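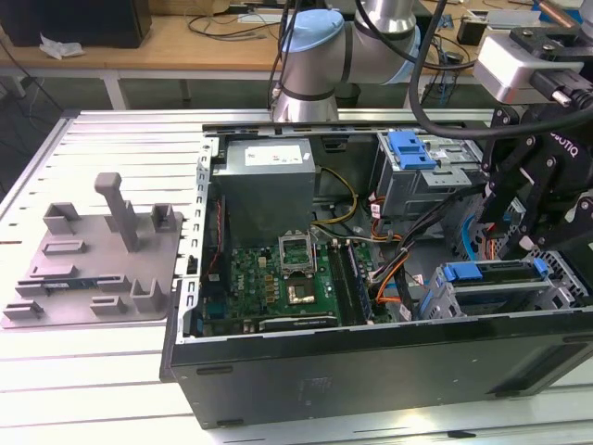 The Drive

Reading time: 4 min
Print | E-mail this story

Damir Vlachou had repaired computers in Laltville for so long that he could tell a bad fan by its sound through a closed door. So when the owners of Jeseck asked him to judge whether the arm was ready for the shop floor, he said yes before he had thought about it.

"You only have to watch," said Kelmendi, the engineer. "You write down what you would let it do alone."

He was given a stool and a notebook. On the first page he wrote the number of the machine to be taken apart, 542, and under it the jobs: drive out, memory out, cables off, board out. It was nine in the morning.

The arm went to the drive. It came down slowly, stopped, went up again, and came down a little to the left. Damir found that he was holding his own thumb and finger in the air, in the shape they needed for the blue tab. He put his hand in his pocket.

"It is looking," said Kelmendi.

"I also look," said Damir. "But I look while I pull."

At the third try the tab moved. The drive slid out by the width of a coin and stayed there. The arm waited, as a person waits at a counter when the clerk has gone to the back room. Then it took hold again, lower, and the drive came out whole.

Kelmendi was smiling at her screen. The attempt had taken 97 seconds. Damir did it in four, usually while talking.

He thought of his grandfather, who was born in 1940 in Nuststead and mended radios on a kitchen table. The old man used to let him undo one screw in every radio, only one, and it took the whole evening, and the soup became cold. He never took the screwdriver back. Damir had believed then that he was a great help.

"And the cables?" he asked.

"The cables are difficult," said Kelmendi. "They are never in the same place. Last month we tried 246 times to unplug the thin ones."

"How many were good?"

She drank some coffee. "We learned a lot," she said.

They stayed until the light in the window went grey. The arm pulled the drive, and Damir put it back, and the arm pulled it again. Sometimes it closed on air. Once it held the tab so gently that he leaned forward on the stool and said, quite loudly, "Now." It pulled – he knew it had not heard him.

Before he left he opened the notebook. Next to "drive out" he wrote: yes, if somebody is near. Next to "cables off" he wrote: not yet. He left the line for the board empty, and asked what time they would start tomorrow.

3 comments | 12 shares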